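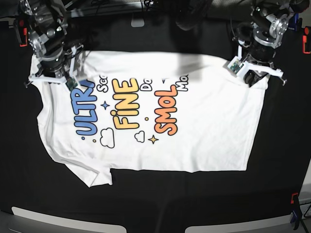
What happens when a robot comes to work in a laundry?

Folding a T-shirt is easy for you. You have probably done it while thinking about something else. For a robot it is one of the harder jobs there is. A metal box keeps its shape when it is picked up, but cloth flops and wrinkles, and it never lands the same way twice.

At the Todcombe laundry, 16 people wash and fold clothes for other businesses. On a busy day they fold nearly 200 shirts. Now a pair of robot arms called Castell is learning to help.

Each arm ends in a gripper, a bit like a finger and thumb. Small cameras on the grippers give the robot a close view of the cloth.

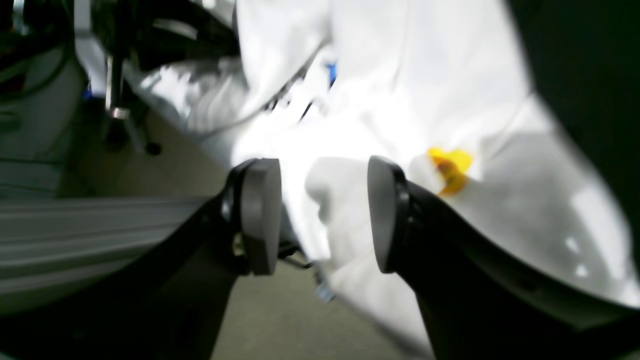

A person can feel when cloth is slipping. A robot has to work it out in other ways, and it needs a lot of practice to get it right. It also needs people to set up the table and decide which shirts it should try.

Miyuki Nishimura has folded clothes at Todcombe for six years. Her job has changed. She used to stand at the folding table all day, and her shoulders ached by the evening. Now she spends part of each morning teaching the robot and checking its folds -- and she does the tricky things, such as shirts with lots of buttons, by hand.
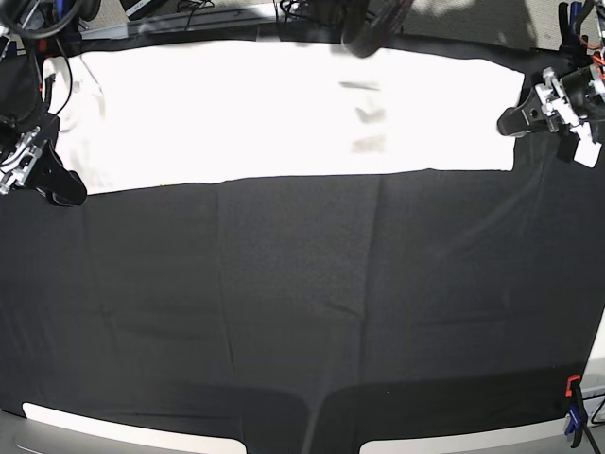

Two grippers hold a white garment flat on a black cloth.

Not everyone is sure about it. Hatsue Hattori, who works at the next table, likes folding and is quicker than the robot. She worries that there may be fewer folding jobs one day. The laundry has promised to train anyone who wants to learn to run the machines, and Hatsue starts her lessons in November.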